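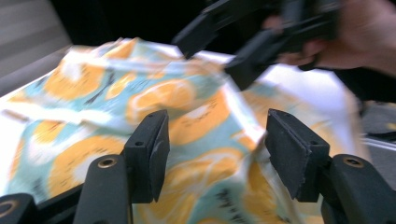 The Summer Pile

Citrus prints are back, tea towels are dresses, and half of us are still folding on the bed. Notes from a season of laundry.

By Veronika Sipos

Thursday, early, coffee going cold. I have a stack of notes, two phone interviews and a basket I've been walking past since the weekend. The assignment was printed cloth. Fruit mostly. Oranges, lemons, the odd fig. Why it comes back every May, who buys it, what happens to it once it's been washed forty times. I ended up writing as much about folding as about fruit. Blame the basket.

Start with the print. Orange slices, big ones, on a pale blue-green ground. You've seen it. Tablecloths, pajama shorts, the lining of a beach bag, a curtain in a rental with bad knives. It reads from across a room and it hides a coffee splash pretty well, two things I can't say for the gray linen I bought when I was trying to be a serious person.

Kohei Katayama has drawn fruit for eleven summers. He works for Dolum, a small print studio that sells patterns by the yard, and he answers the phone like a man with ink on both hands. I asked him how many citrus drawings he's done. 483, he said, no pause. He keeps a list. Most never got printed.

"A lemon is easy to sell and hard to draw," he told me. "It wants to be a football. The orange is kinder. You cut it, you have a wheel, the wheel can go any way up."

That matters more than I'd have guessed. A print with a top and a bottom - palm trees, say, or little boats - has to be cut all in one direction, and you waste cloth doing it. Slices don't care. Turn the piece sideways, still slices. Home sewers love them for it. So do factories.

The scale has crept up, too. When Katayama started, a slice was the size of a coin. Then a coaster. Now he gets asked for saucers and dinner plates. Big circles look good in a thumbnail on a phone, is his theory, and people shop by thumbnail. The trouble comes when you make something small out of them. A napkin gets one and a half oranges. A baby's sun hat gets a sort of orange smear and a seed.

The seeds, by the way. Clients ask him to take them out. Then they ask for them back. "Without the seeds it is a wagon wheel," he said. "With too many it is a ladybug." He aims for a few dark marks and stops.

Color next. White behind orange looks sharp in the store and tired by August. A tinted ground holds up better, to my eye anyway, and a mix of the two is best of all since the fading has somewhere to hide. Wash it cool. Inside out if it has an inside. Hang it in shade if you've got shade. I dried a lemon tablecloth on a south-facing fence one whole summer and by the end it was a tablecloth of pale ghosts. Still use it. Fine for a picnic.

Which brings me to the stuff itself, and what you do with it when it comes off the line.

I called Amadi, a linen rental house that does weddings, church suppers, that kind of thing. They send out 2,000 cloths in a busy month and every one comes back in a ball. Cake in it, usually. The woman who runs the folding room gave me her name and then asked me not to use it, her mother-in-law takes this magazine and has opinions on corners. She has opinions of her own. I wrote them down as fast as I could, so forgive the order.

Don't fold from the pile. Her first rule and she said it three times. You pull a cloth out of a heap and start folding in midair and you've already lost, one edge is twisted and you won't find out until the end. Drop it on a flat surface. Let it be a mess. Then look for a hem, any hem, and run your fingers along it untill you hit a corner. Then the next corner. Two corners on the same side and you're in business.

Shake once. Hard. Not six little shakes.

Smooth from the middle out with the flat of your hand, and do it while there's a bit of damp left. A cotton cloth folded slightly damp and left open on a rack for an hour comes out nearly pressed. Folded bone dry it keeps every crease it ever met. Folded wet it smells by Monday and you get to start over.

Thin stuff slides. For anything slippery she puts a towel down first to give it some grip. Never thought of that in my life. Did it the same evening with a silky scarf and felt like a genius for a full minute.

With a busy print, fold pattern side in. I argued. I like to see what I've got on the shelf. She said fine, fold it out, and enjoy the fade line down the front. We moved on.

And the table. Nearly everyone folds on a bed, she said, and a bed is terrible. Too soft, too low, the cover comes along with the cloth. Kitchen counter. Dining table. Top of the washing machine if that's what there is, though you only get a pillowcase up there. Pale surface helps, you can see lint and stains before you put the thing away with them.

So I cleared the dining table. Took longer than the folding did. Then did the basket, all of it, start to finish, with the radio on. Two tablecloths, a mountain of tea towels, pillowcases, the shorts with the lemons. I timed the first tablecloth and I won't print the number. The second went faster. By the tea towels I had a rhythm and was a bit sorry to run out.

Shelves are another story. Diltidside, the storage shop out past the bus station, will sell you a divider for every inch of a linen closet, and I spent a happy lunch hour in there. Bought two. The tall ones fell over. The low ones work, if you file towels standing up like records and don't pack them tight. Leave a hand's width. When you can't get your fingers in, you pull one out and bring the neighbors with it, and there's your pile again, on the floor.

Numbers, for people who like them. A cotton tea towel at the Vendis market stalls cost me 98 cents, seconds bin, a slice printed a little off register so the orange sits outside its rind. I like it better that way. The same idea on heavy linen in a shop with a bell on the door was priced like a dinner out. Both dry a plate. The cheap one dried it better after three washes, the linen needed more like ten before it quit pushing the water around.

Buy a yard if you can sew a straight line. Hem it, that's a picnic cloth. Leftovers make napkins, and what's left from the napkins makes a bag for clothespins. Prewash first, cotton shrinks and it shrinks more one way than the other. A 100 percent cotton yard I skipped prewashing came out of its first hot cycle as a sort of parallelogram. It now covers the toaster.

Katayama doesn't own any fruit prints, I asked. Plain blue sheets, white towels. His sister has the curtains, his neighbor has the apron, and he says he can't sit in his sister's kitchen without wanting to move one of the slices over to the left. He's on next year's drawings already. Somebody wants grapefruit. Somebody always wants grapefruit, he says, and then they see how pink it is next to the tile and go back to orange.

Mine are on the shelf for now. Pattern side out. The scarf is back on its hook, and there's a new load in the machine with nine minutes on the clock and the table is still claer.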